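**Ticket 993 – Utensil holder, shared kitchen, Tirgate residence**
Status: Open, awaiting replacement part
Product: Light blue plastic utensil holder
Supplier: Kimitz
Last updated: 16 January 2021

**Reported problem**

The residence office states that the holder does not sit level when it is loaded and that cutlery leans out at the ends. The holder was delivered in December as part of the Skondeo kitchen order. The office requests an exchange or written advice on correct use.

**Steps taken**

1. The office was asked to empty the holder, rinse it and dry the base. Completed; no improvement reported.
2. The order record was checked. The residence received 2 holders, both of the same model.
3. The office was asked to load the holder on its usual table.
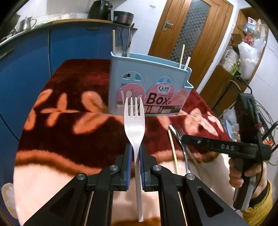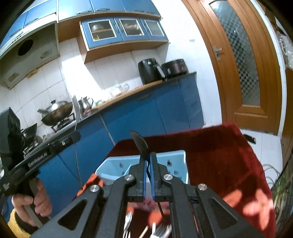 The supplier's placement guide calls for a hard, flat surface, such as a countertop or a bare shelf. A soft covering can give way under one corner and produce a lean even when the base is sound. The close view with the pink "CHOPSTICKS Box" label shows the holder tilted on a plush blanket, with its rim sloping down to the right. The table covering must therefore be ruled out before the base is treated as defective. The same view shows the label still wrapped around the lower front – it should be removed before the holder is next washed.

**Instructions to the residence**

- Remove the label and place the empty holder directly on the countertop.
- Press lightly on each corner and note any movement.
- Load forks and spoons first, handles down, and divide the chopsticks between both ends.
- Report the result under this ticket number.

**Supplier response**

Kimitz has agreed to reserve one replacement, to be shipped through Beyene if the holder still rocks on the countertop. The original holder should be kept until the exchange is confirmed.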